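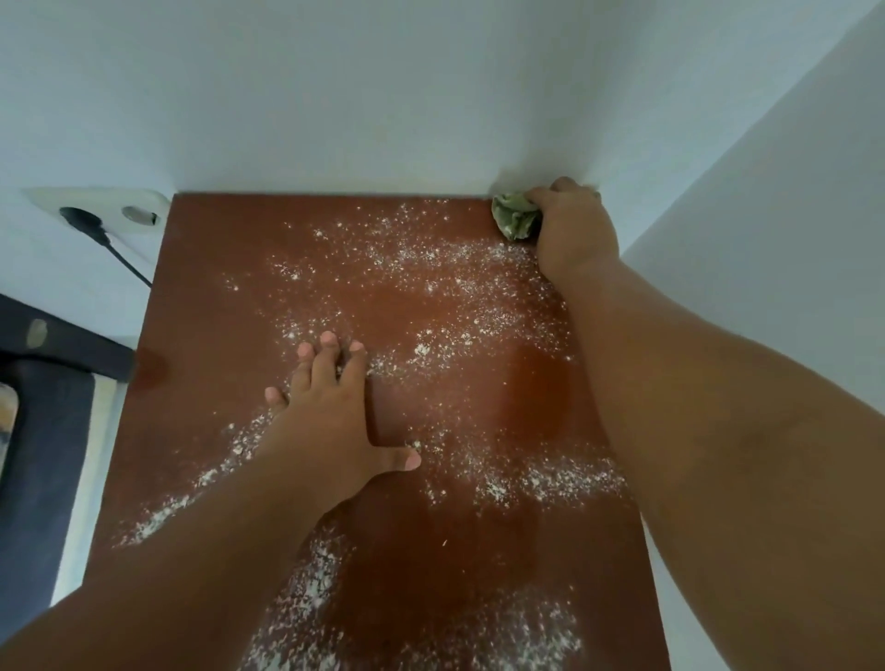
Welington Seixas

6 min read

The bus from Sukton to Burham leaves at ten past five in the morning, and if you miss it, the next one arrives after the warehouse shift has started. Dana, who is 34 and has two children, missed it in May. She lost the day's pay. The week after, she lost the job, because it was the third time, and the staffing company allows only three.

I met her at the county assistance office in Burham, where she was trying to understand a letter. The letter said that her child care support would end. It did not end because she had lost the job. It ended because, in the two months before, she had earned too much.

The amount was $117. This was overtime pay, spread over two pay periods, and it moved her family above the limit for the program. A single dollar would have had the same effect. The rule has no slope in it. On one side of the line a family pays a small share for child care, and on the other side it pays everything. For Dana everything is $580 a month for the younger child alone.

People who study such programs call this a cliff, and they have written about it for many years. I will not pretend that I discovered something. But I spent most of the spring talking with families in Burham and in the smaller towns near it, and I was surprised how exactly they know where the edge is. They know it better than the office does. A home health aide told me she keeps a notebook with her hours, and when she comes close to the limit she tells her supervisor she is sick. A man who repairs roofs asked his boss to delay a raise until after the renewal date. The boss thought it was a joke.

When we read that poor families do not work more hours even if hours are offered, we should remember this notebook.

The state did try to repair the problem. Four years ago the legislature approved a pilot called Niven, after the town where it started. Under Niven a family whose income goes over the limit keeps its support, and the share it pays grows slowly, step by step, for up to eighteen months. There were 3,000 places. All of them were filled before the first winter, and the waiting list was closed soon after that.

I visited Niven twice. It is a quiet town with one main street and a feed store that also sells phones. The families I spoke with there had the same kinds of jobs as the families in Burham, and the same kinds of cars, with the same kinds of noises coming from them. But they spoke about raises in a different way. One mother had accepted a position as shift lead at a bakery. She described to me her schedule and her new duties, and she complained about her manager at some length. She did not mention the child care limit until I asked her.

The pilot is now in its last year of money. The argument against making it permanent is the cost, and the argument is not a foolish one. A program that lets people go gradually will always pay some families who could manage alone. Those who defend Niven answer that a parent who refuses a raise also costs the state something, in taxes and in years. Both sides have their estimates. I have read them, and they depend very much on what one believes a parent will do.

In the meantime there is Fundgate, a private loan fund that opened an office in Burham, between the pharmacy and the old bank. It lends small amounts without interest to families who have lost a benefit and are waiting for a decision on their appeal. Dana applied there. She received enough for one month of care, and with that month she found work at a school kitchen, closer to home, for less money per hour.

Her income is now below the limit again — safely below, she told me. The office in Burham has restored the support. She was offered extra hours in the summer program and she has until the end of the month to answer. She asked me if I knew whether summer hours are counted in the month they are worked or in the month they are paid. I called the office to find out, and I got two different answers.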